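Notebook entry, 3 November 2022
Entered by: Ohemaa Appiah
Project: Teuber, two-arm manipulation
Task: glasses into case

The purpose of this session was to continue collecting demonstrations for the eyeglass task and to review the policy trained on the first set. The target remains 1,066 episodes. The count at the start of the session was 643, all of them with the clear glasses and the case already open. Closing the lid is treated as a separate stage and is not scored in this entry.

The starting layout was kept as written in the protocol: case open near the middle of the table, glasses to its right, both grippers open before the operator takes control.

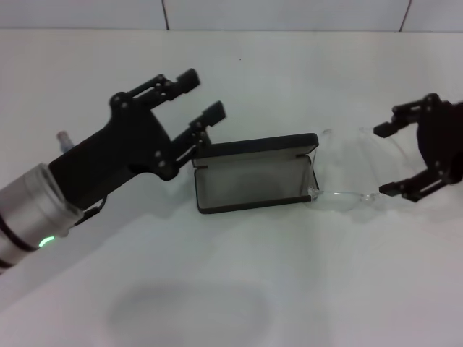

The policy trained in the Vutard framework continues to show one main weakness. Depth estimates on the transparent frames are poor, and the right arm tends to close slightly above the temple. Of the last 8 evaluation trials, three ended this way. The left arm, which steadies the case, gave no trouble.

Two changes were agreed with the Branorport group. First, the depth channel will be dropped and the policy retrained on color images only, for the same number of steps. Second, operators will grasp by the temple in every episode – the earlier set mixes temple and bridge grasps, and the model appears to average them.

Checkpoints are saved every 1,000 steps under the Ganico directory. Still open: whether the bridge-grasp episodes should be removed or only labeled. To be settled before retraining starts.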